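Skip to content
Search this journal Search Advanced search
Print this article | E-mail this article

3. Materials and setting

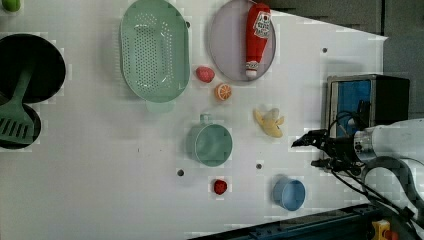
Figure 2. Toy kitchen items on a white tabletop, among them a black frying pan with a light green spatula lying across it and a light green colander.

3.1 Why pretend cooking

Pretend cooking is one of the most common forms of play in the preschool years, and it calls for a lot of talk. Children name foods, assign jobs, give orders and argue over turns. In earlier work at our own site (Esquivel and Magsi, unpublished data) we found that children used more verbs of action in kitchen play than in block play or drawing, but we had not looked at which words they used for the tools themselves. The present study takes up that question. We wanted to know whether children who hear specific tool words at home ("spatula," "colander") use those words in play, or whether they fall back on general ones ("spoon," "bowl," "thing").

Toy versions of kitchen tools suit this purpose well. They are close enough in shape to the real objects that the adult word applies, and they are safe to hand to a three-year-old. Items like those in Figure 2 also come in a limited set of colors, and a child can easily pick out an object by color alone. We return to this point in Section 5, where color words turned out to be a common way around a missing tool word.

3.2 Sites and families

Families were recruited through two preschools, Drunen and Pellia. Both serve mixed-income neighborhoods and both run a half-day program. A letter went home with every enrolled child, and parents who replied were sent a consent form and a short survey on cooking at home. The survey asked who cooks, how often the child is in the kitchen while meals are made, and which of 30 kitchen words the parent believed the child could say. Parents could complete it on paper or by phone. A few left the word list blank and were called a second time.

Children whose main home language was not English were included. For these families the word list was given in both languages, and a word was counted as known if the parent marked it in either one. This differs from the Borkowska coding scheme, which scores each language on its own. We chose the combined score because many parents told us they used one language for food and the other for everything else.

3.3 Play sessions

Each child took part in one session of 20 minutes with a familiar adult, in most cases a classroom aide. The adult was asked to follow the child's lead and to avoid naming any tool unless the child named it first. This was hard for some adults to keep up – naming things is a large part of what aides do all day – and sessions with more than two slips were set aside and not coded.

Sessions took place in a side room during free-choice time. Children could stop whenever they liked. If a child left before the halfway point, the session was offered again the following week.

3.4 Transcription and coding

Audio from each session was transcribed in full by one member of the team and checked by another. Every reference to a kitchen tool was then marked as specific, general, color-based or gesture with speech. "Give me the spatula" is specific, "give me the spoon" said of a spatula is general, and "give me the green one" is color-based. Phrases that mixed types, such as "the green spatula," were coded as specific.

The final set held 974 references to tools, of which 497 were specific. Disagreements between coders were settled by going back to the recording together. Most of them involved pans, which children called pans, pots and, now and then, plates. We accepted "pot" for a pan as a specific reference after finding that many parents in the survey used the two words in the same way.

Made-up words were kept in the transcripts and coded as general. The most frequent was "flipper," which several children used for a spatula. We considered treating it as specific, as some adults say it too, but Gornar's word norms for this age group do not list it, and we left it in the general category. Moving it would not change the pattern reported in Section 4.

This site uses cookies. By continuing to browse you agree to our use of cookies. Accept | Learn more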